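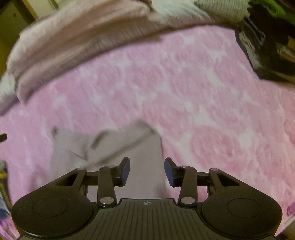 3.2 Small light items on patterned bedding

We turn now to the part of the study that surprised us most and, if we may say so, gave us the most pleasure to work on. Section 3.1 dealt with folding on a plain tabletop, where people are quick and agree with one another to a remarkable degree. Beds are another matter. Most of the laundry in our households was sorted on a bed at some point between the dryer and the drawer, and a bed brings along its own cloth: a blanket, a quilt or a throw, often soft, often patterned, and nearly always bigger than everything placed on it.

Figure 1. A light gray cloth item lying on a pink plush blanket with a mottled pattern, from the bedding set. The upper part of the item is crumpled and folded. Coders were free to enter "sock," "small towel" or "unclear."

The bedding set consists of 300 sorting sessions from 21 households in Ziststead and Grindier. Sessions began on Apr 27, 2023 and ran into June. Each household sorted its own wash on its own bed, in whatever order it liked, and we asked only that the bedding stay as it was on an ordinary day. We did not supply blankets. This choice cost us some neatness in the analysis, but it gave us a wonderful range of surfaces, from flat cotton covers to fleece so deep that a folded washcloth sank into it.

Our first interest was in what we call the small light items: socks, washcloths, hand towels, handkerchiefs and the like, in white, cream or pale gray. Tehrani's earlier account of household sorting treats these as the easy end of the basket, the things people get out of the way before the shirts. On tables we found the same. On beds the order often flipped. People took up the large pieces first, cleared a space, and came back to the small ones at the end, sometimes smoothing the blanket with a flat hand before they began.

Why should this be? Part of the answer lies in color. A blanket with pale streaks running through a deeper shade offers a light item many places to blend in, and a crumpled item has no clean outline to set against the pattern. Part of it lies in texture. Plush fabric grips terry and knit cotton, so a sock dropped on it tends to stay in the shape it landed in — heel tucked under, cuff doubled over — where on a smooth cover it would slide and open a little. The state of the item matters as well. When the upper part of a small cloth is bunched and the lower part lies flatter, the two halves can suggest different objects, and several coders told us they changed their minds halfway through a label.

We find these cases delightful, and we kept them. An earlier draft of the coding guide asked for a single answer for every item. Osvaldo Negri, who trained the coders, argued for the "unclear" option after the first 20 sessions, and he was right to do so. A forced choice would have hidden the very thing we wanted to look at, namely how much people learn about a piece of laundry by picking it up. Again and again the participants did the same small thing with a doubtful item: they pinched it near the top, lifted, gave it a light shake and let it hang. A sock then shows its length at once. A towel shows its corners.

We call this move the lift-and-drop check, borrowing the first half of the name from Korkum's notes on linen rooms. It was less common on tables, where items were more often pressed flat and read from above. On beds it was close to a habit, and people made it while talking, watching television or calling to someone in the next room. Several participants were amused when we described it back to them and said they had no idea they did it.

For the comparison in Section 3.3 we drew 100 small light items from the bedding set and matched each with an item of similar size and color from the table set. Items marked "unclear" by one or more coders were included. Pairs of socks already rolled together were left out, as were items still inside a larger garment when first touched.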